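Dimitriou moves small-parts bench work to two-arm cells
Local business | Skisthorpe

Dimitriou, the repair and assembly contractor on the east side of Skisthorpe, has begun handing part of its small-parts bench work to two-arm robot cells, and the people who used to do that work by hand have new job titles and, in most cases, new hours.

The company told staff in November that the first cell would stay in the second-floor workroom after a trial that ran through the fall. Two more are planned for the Trustesberg site once the floor there has been rewired. No layoffs are tied to the change, according to a notice posted for employees. Dimitriou has 158 people on its payroll across both sites.

Under the old arrangement, bench workers picked up a part, drove or removed its fasteners, set it down and reached for the next one. A busy bench could see up to 2,000 pieces in a week. Workers had complained for years about sore wrists, and two of the longest-serving bench hands moved to shipping for that reason.

The cells run on a software package called Zikulum, which the company leases. Operators teach a job by guiding the arms through it by hand or with a controller, then go through the recordings and throw out the bad ones. The first job took 1,618 recordings before the supervisors were willing to leave it running with one person in the room. 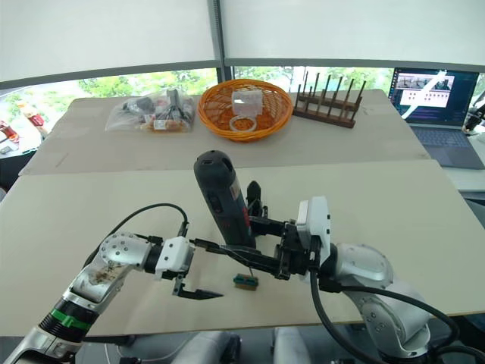
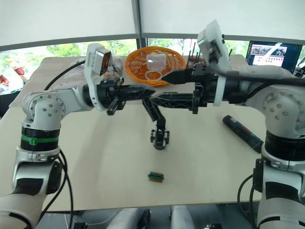 The two-arm cell in the Skisthorpe workroom.

Blagoje Nedeljković spent 11 years at the benches and is now one of four cell operators. His shift starts at 6 a.m., an hour earlier than before, and most of it goes to setting out work and checking results. He keeps the orange woven basket at the back of the table, where it sat when this was his bench, and he said the screen beside it gets more of his attention in a day than the arms do. "I used to go home with my hand hurting," he said. "Now it's my eyes. I don't know yet which one I'd pick."

Operators are paid at the technician rate, one grade above bench work. They had to complete 100 hours of training to qualify, all of it on paid time. Six people started the course and four finished. The other two went back to regular bench work, which the company says will continue for odd-sized parts, short runs and anything a customer wants done by hand.

Not everyone in the building is satisfied. Several bench workers have asked for a written promise that the regular benches will stay open past next year. Management has so far answered that it depends on orders. There is also a disagreement over breaks. Bench crews stop together, while a cell operator has to wait until a run is finished or pause it — and a paused run counts against the day's total. A proposal to leave pauses out of the count is being discussed.

Nedeljković said he would like to see operators rotate back to the benches one week a month. He said people who only watch the cell will forget how a stripped screw feels, and then they won't know what to teach it.

The company expects to post openings for four more operators before the Trustesberg cells arrive. Current bench workers will be able to apply first.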